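Snacks for the long way round

I've just come home from two weeks of riding trains and country buses, and before the washing is even dry I want to talk about the part I keep boring my friends with: the food you eat between the food. I mean the bits from station kiosks and petrol stops and the bottom shelf of the corner shop. I love it so much! Give me a choice between a famous restaurant and a shop with humming fridges and a wall of packets I can't read, and I'll be in the shop for an hour, happy as anything.

It started with my very first trip away on my own, when I got on the overnight coach to Clurstead with an apple and a great deal of confidence. The apple was gone before we'd left the suburbs. Somewhere in the small hours we pulled into a roadhouse and I bought a bag of salted broad beans, purely for the colour of the bag, and they were so crunchy and so good that I went back in for a second lot while the driver was tooting at us. I've never travelled underprepared again.

So now I shop for a journey the way other people pack for one. I like one chewy thing, one salty thing, something hot enough to wake me up at a border or a bus change, and something plain for when the road gets twisty. Fruit if it can survive being sat on. Mandarins are the best travelling fruit by a mile, and I'll argue that with any banana person who wants a go.
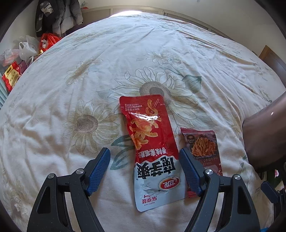

Konjac strips, hot and spicy, from the Happy Pack range.

If you haven't had konjac as a snack, please do yourself the favour. It's made from a root, and it has a springy sort of bite that I find completely addictive. The spicy kinds usually come in a bit of chilli oil, so take tissues, and don't open one over a pale jumper on a moving train (the jumper is now for gardening). I first tried it in Wada, a market town with one long main street and a grocer at each end, and I walked the length of that street back and forth comparing the two shops like it was my job.

The thing I enjoy most is how the shelves change as you go. You cross a range of hills and all of a sudden there are six kinds of seaweed, or every biscuit has sesame on it, or the chips come in a flavour you thought was a dessert. In Zusevari the kiosk beside platform 2 sold roasted chickpeas scooped out of a jar into a paper cone, still warm, and I nearly missed my connection going back for another. I can tell you very little about the cathedral in Zusevari. I'm told it's lovely.

Dried and shredded meats are their own whole world too. Some are fluffy and sweet, nearly like fairy floss, and others you have to really work at, which passes a good stretch of flat paddocks. They're filling, they don't melt, and they don't smell up the carriage once the packet is shut again. I do wrap a rubber band around mine.

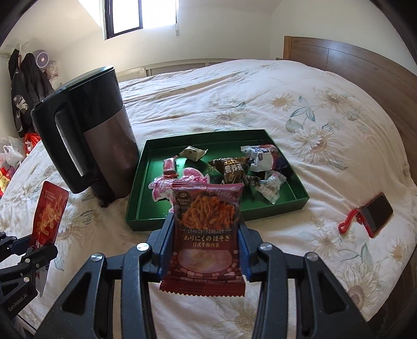

Original Taste shredded meat strips. The photo on the front got me.

A few things I've worked out along the way, if you're planning your own nibbling tour. Buy one packet of a thing first, then go back if it's a winner. Check the rules before you take any meat, fruit or seeds across a border, and declare the lot, even if the queue is long. Drink more water than you think you need. And share! The bus to Plikarthorpe takes you over 580 metres of the bumpiest bridge I've ever been on, and the woman next to me handed over half a ginger biscuit right as we rattled onto it. I gave her some plum lollies on the other side and we chatted all the way to the terminus about her knees and my mum's roses.

I budget for it as well. I put 50 dollars in a separate little purse at the start, just for snacks, and when it's gone it's gone. This time I came home with coins left over, mostly thanks to the chickpeas costing next to nothing.
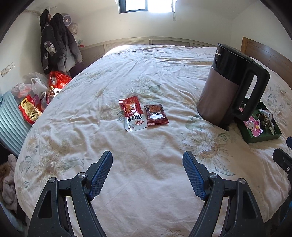

Written by the author of Snacks for the Long Way Round
Blogger and slow traveller
2019-05-05

The next trip is already pencilled in for August, up the coast this time if the trains are running by then. There's a ferry on that route with a canteen I've been hearing good things about for years, mainly to do with a cheese scone, and I want to see if it's still on the menu. If you know the coast line and there's a bakery near one of the stations that I ought to jump off for, put it in the comments and tell me how long the train stops there. I can run if I have to.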